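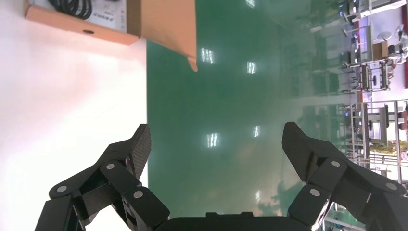

Pētersons reckons you can't hear the difference between a spring tank and a decent digital reverb once the drummer starts, and that anyone who says they can is kidding themselves. Fair enough. We've heard the opposite just as often, and neither side has shown us much.

So Drovero is after players for a blind listening test in **November**. We repair and rebuild valve amps, and we're tired of repeating things we can't back up.

**What you'd do**

- Play your own guitar through 2 amps behind a curtain, at rehearsal volume
- Fill in a score sheet after each one
- Come back a fortnight later and do it again, to see if you agree with yourself

**Who we want**

Gigging guitarists, any style. You don't need golden ears, and if you think you have them we'd like that on the form before you start. Cliso and Ravum owners are both welcome, but leave the amp at home.

**What you get**

Up to $200 for the two visits, paid after the second, plus your own results. No free gear and no discount on repairs. We can't promise the test will settle anything.

Put your name down at the counter or ring before 4 pm. Tell us what you play through now and what colour you'd call its sound, if you must.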